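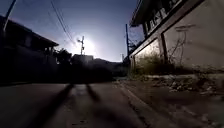
02/12/2020

Kosow navigation kit, loaner unit, second outdoor session. Donnie Forsyth driving, me on the laptop.

Swapped the front bracket before going out. The one in the box holds the camera a little nose-down and the Kosow manual wants it level. Used the spare from the Ladik parts bin, drilled one new hole. Torque on the two side screws is hand tight plus a quarter turn. Do not use the long screws, they touch the battery tray.

Ran the straight street route, toward the low sun, auto exposure on, everything else at factory settings. Logged 1698 frames. The kit's own road mask failed on 166 of them. Most of those are in the stretch where the long shadows run down the asphalt. It reads the dark stripes as an edge and wants to steer into the lighter band between them. The curb on the right came through better than I expected, even in shade. Rubble along the wall was marked as not drivable, good.

Turned the glare filter on for the second pass, same start point. Fewer bad masks by eye but I haven't counted. Steering felt calmer according to Donnie. There is a lag with the filter on, maybe a firmware thing. Ask Nosach support, ticket 1043 is still open from the charger problem so add it there.

Battery went down faster than on the bench. Lost up to 20 percent on the first pass, and the motors were hardly working. Suspect the radio.

Things I don't like so far:
Log files have no session name, only a counter that resets at power-up.
The quick start sheet and the manual disagree on which port is the camera port. The manual is right.
No lens hood in the box. Made one from black card and tape, didn't fit it today.

Ludger Seidel wants a yes or no on buying before the Carnegie demo in May. Not ready to say. Need the same route with the sun behind us, and one overcast run, both with the filter off and on.

To do: fit hood, count masks on pass two, charge both packs, put the long screws in a separate bag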